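Notes for the open day talk, Bromgate lunchtime slot
Running time 27 minutes if I behave, 45 with questions

Slide 1. Title

Say hello. Mention the fire exits. Wait for the people at the back to find out the front row has all the empty chairs.

The talk is about what I learned in June, when the Wudlow workshop opened its doors and I was asked to stand beside a table and be informative. I'd prepared a speech on the future of manufacturing. What people wanted to know was whether it could do the washing-up.

Slide 2. What visitors came to see

A conveyor, two arms and two bins, one yellow and one red. A block goes on the far end of the belt, travels down, gets picked up and goes in the bin of its own colour. A child of seven explained the whole thing to her grandfather before I'd got my microphone on.
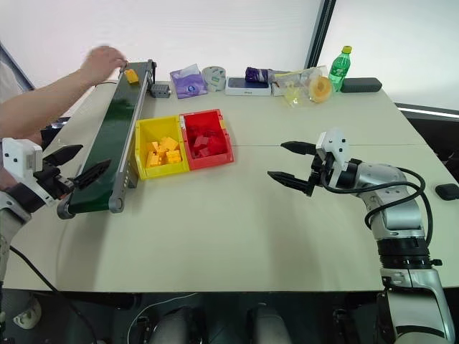

I like a small job for a public demo. Visitors can judge it for themselves, and they do, out loud. If a red block ends up among the yellow ones, you will hear about it from the far side of the car park.

Slide 3. Patience

Pause here, let them look.

People arrive expecting something brisk, having seen films. The first group at Wudlow gave us eight minutes and then asked where the tea was. The second group stayed for ages, mostly to argue about which arm was the clever one. (Neither. Don't get drawn in, we have the room until two.)

The gripping is the part I'd point them to. Your own hand does it while you think about lunch. Tell the story about me dropping the car keys down the drain at Jatine — keep it short this time.

Slide 4. The pick
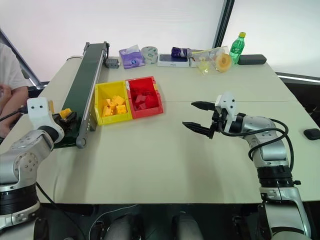 Yellow block in the left gripper, at the near end of the belt.

Ask the room which bin it belongs in. Someone will say red to be difficult. Thank them.

Slide 5. What I'd change

Put the table where people can stand on three sides of it. Bigger sign for the toilets. At Lindsay they let visitors choose the next colour, and the queue went out of the door, so I'd steal that without shame.

Also, drop the speech on the future of manufacturing. I still have it if anyone wants it — so far no takers.

Slide 6. Questions

If it's the washing-up again, the answer is no, and I've asked.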